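The Last Week on Doherty Street

Treasa Kinsella had the keys in her mouth and a box on her hip and the phone was ringing somewhere in the box.

Let it ring. She knew who it was.

Four flights. No elevator since May. The landlord said parts, the parts were coming, the parts were on a boat. Then the letter came and there was no more talk about the parts.

Everybody out by the end of the month. Sixteen apartments. Most had gone already, the Garveys to her sister's, the man with the birds to God knows where. You could hear it, the going. Doors that used to stick swung open on their own. Somebody's radio left on in 3B for two days until the battery gave up.

She got the door with her foot.

"You're late," said Fiachra Foley from her couch.

"How did you get in?"

"You gave me a key. In 1000 B.C. or whenever it was."

"I want it back."

"It won't be any use to you after Friday." He didn't get up. He had his shoes off, one sock green, one sock not. He'd been her upstairs neighbor for nine years and for two of those years a bit more than that and then a neighbor again, and they never had talked about it. "Your phone's ringing."

"I know it's ringing."

"It's Eimear."

"I know it's Eimear."

Eimear Geraghty was her cousin and had a spare room in Peltness with a view of a parking lot and she wanted an answer. Yes or no. She'd wanted it since Sunday. There was a girl from the hospital who would take the room tommorrow, cash, no fuss, and Eimear was holding it, she was being very good about holding it, she said so every time.

Treasa put the box down. Plates. Why had she carried plates UP? She'd meant to take them down. She stood there looking at them.

"You brought the plates back," Fiachra said.

"I did."

"Are you all right?"

"I'm hungry."

So that was that decided at least. Tuulikki Juntunen on the second floor had the only kitchen left with anything in it. She was the last one packing, she refused to start. She'd told the man from Pladum Properties that she would leave when she had finished her coffee and then she made another pot, right in front of him, slowly. He'd stood in the hall with his folder. The whole building heard about it by supper.

Down they went. Fiachra in his socks.

Tuulikki's door open, the way it always was. Steam and the news on low. "There is corn," she said, not turning round. "Ignacio brought corn. Sit."

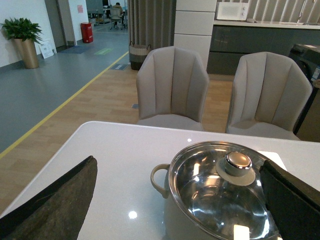
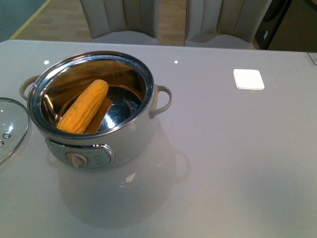 Ignacio Carrasco was already sitting. He was eighty-one and he had lived in the building longer than the boiler. He had his good jacket on. He had put on his good jacket every day since the letter, in case that was the day.

"They're giving me 574 a month," he said. "To help with the difference. Do you know what the difference is?"

"What's the difference?"

"More than 574."

Tuulikki laughed, one short bark, and gave him butter.

They ate. It was too hot and nobody waited. Fiachra burned his lip and swore and Tuulikki pointed at the door without looking and he said sorry. The window was up. Down on the street a truck was backing in, beeping, a voice going come on, come on, come on, whoa.

"Who's that for?" Treasa said.

No one knew. They all listened. A door slammed, boots on the stairs, past the second floor, past the third. Kept going.

"That's mine," Fiachra said.

She put down her corn.

"You said Friday."

"I said no use after Friday. I didn't say I was going Friday." He wiped his hands on his pants. "They had a slot. It was cheaper. I got the place in Ilomum, the one over the tire shop. I was up there waiting to tell you, I was on your couch an hour, I had a whole thing worked out."

"What thing?"

He looked at Ignacio. Ignacio looked at the butter.

"It's got two rooms," Fiachra said. "It's loud. It's 409 from where the bus stops, I mean the number 409 bus, it stops right outside. You could get to work. That's all. That was mostly the thing."

"That's a terrible speech," said Tuulikki.

"It was longer upstairs."

The boots were coming down again now, heavier, two men and something wide between them, scraping. Mind the wall. What for, they're knocking it down. Mind the wall anyway. Treasa saw the end of Fiachra's dresser go by the open door, the one with the drawer that she had broken, she herself, six winters ago, looking for matches in the dark. They had never fixed it. There was still the bit of tape.

Up in the box on the fourth floor the phone would be ringing. She thought of the parking lot. She thought of Eimear being very good about it, for years, every morning over the toast.

"Does it smell of tires?" she said.

"It does, yeah."

"All the time?"

"They close Sundays."

Ignacio reached over and took what was left of her corn, since she wasn't eating it. He was a practical man.

"I'm not saying yes," Treasa said.

"No."

"I'm saying I've got one box of plates and it's at the top of the stairs and there's a truck."

Fiachra was up already. He went out the door and she heard him on the stairs, two at a time, the socks sliding, shouting at the men to hold on, hold on, there was more, there was a box. Then a thump. Then "I'm fine!"

Tuulikki turned off the news. She got down the coffee can, and looked in it, and shook it to see how much there was.

"Enough for one more," she said. "You'll have some, Ignacio?"

"What if the man comes with the folder?"

"Then he can stand."

Treasa was at the window. A couch on the sidewalk, the dresser, a lamp with no shade. One of the movers sat down on the couch and lit a cigarette. It was still light out. She ought to call Eimear, she really ought to. She leaned out over the sill.

"That drawer's broken," she called down. "Carry it from the bottom."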